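What Do You Call This Green?
A project report on everyday color names in Jomside and Flisamholm
February 17, 2020

Where the idea came from

My grandmother and I have never agreed on the color of her front door. To me it is blue, a slightly tired blue, and to her it has been green since the day it was painted. Last fall I brought this up in class while we were talking about how languages divide up the world, expecting a laugh, and instead it turned into a forty-minute argument with the whole room joining in. Our teacher, Knut Ostermann, let it run almost to the end of the period and then told me I seemed to have found my project.

I had planned to write about place names, and I had already taken out the library books, so I was a little slow to agree. But the door kept coming back to me on the walk home, and by the weekend I had a page of questions. Do older people call more things green than younger people do? Do people who work with color, such as painters and gardeners, use more names or just different ones? And when somebody says "light green," do they have one color in mind, or a whole family of them?

The cards

I wanted everyone to look at the same colors, printed the same way. Harms, the print shop behind the bus station in Jomside, was kind enough to run my cards on heavy matte paper at the student price, and to run them a second time when I discovered that my screen at home shows everything too yellow. (I had been very proud of my "olive" until I saw it on paper and it looked like mustard.)

In the end I used six cards, each a single flat color about the size of a playing card, with a number on the back. Card 1 was a dark bottle green, card 2 an olive, card 3 a plain grassy green, card 4 a light yellowish green, card 5 a pale gray-green, and card 6 a blue-green as close as I could get to my grandmother's door. I also borrowed a Ledex paint fan from my uncle, so that people who were stuck could point to a color they thought was nearer to the word they wanted. This was useful for conversation but I did not score it.

Asking people

Most of the asking was done in January. I sat in the library entrance in Jomside on several afternoons, and I went out to Flisamholm twice, where I was given a chair by the window in the village hall and far more coffee than I could drink. I showed the cards one at a time in daylight and asked the same question each time: "What would you call this color if you were telling a friend about it?" I wrote down the first answer exactly as it was said, along with the person's age group and whether they worked with color in some way. Some people skipped a card, and I let them. Altogether I ended up with 442 answers that I could use.

What people said

Card 3 was the easy one. Nearly everybody said "green" and looked at me as though I might be pulling their leg. Card 1 was nearly as simple, with "dark green" well in front and "bottle green" behind it, the second mostly from people over fifty.

Card 6 did what I hoped it would. The older group leaned toward green and the younger group leaned toward blue or "teal," a word that hardly came up at all in Flisamholm. One couple, who had been perfectly friendly until then, went out of the hall still discussing it. My grandmother was not allowed to take part, for reasons of fairness, and she has mentioned this more than once.

The real surprise was card 4. I had put it in as a filler, thinking it would be "light green" and nothing more, and it collected more different names than any of the others. There was lime, apple, pea, spring green, tennis ball, lettuce, "highlighter but calmer," and one "frog." Several people changed their minds when they tipped the card toward the window, and a few wanted to know what it was the color of before they would commit to a name. Without an object to hang it on, the word would not come. A round, leafy-looking thing invites "lettuce," while much the same color in a brighter patch may get called lime. 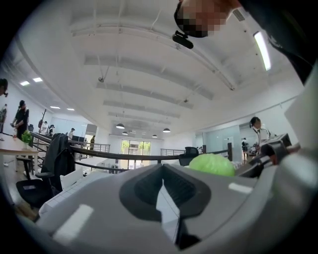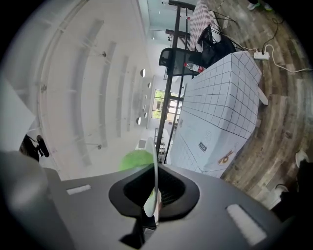 Gardeners were the most certain of anyone. They named card 4 quickly and almost always after a plant, and they did the same with card 5, which they called sage or lavender leaf while the rest of us were mumbling about gray. Painters were slower and liked to use two words with a hyphen in between.

What I would change

I would ask in one place with one kind of light. The village hall window faces north and the library entrance does not, and I only thought about this on the bus back from my second visit. I would also write down how long people took to answer — the pauses were often the most interesting part, and all I have of them is a few dots in my notebook.

Mr. Ostermann also pointed out that I had no yellow-brown cards, so I can't say where green stops on that side. The mustard-colored misprints from Harms are still in my desk drawer, and I would like to start with those.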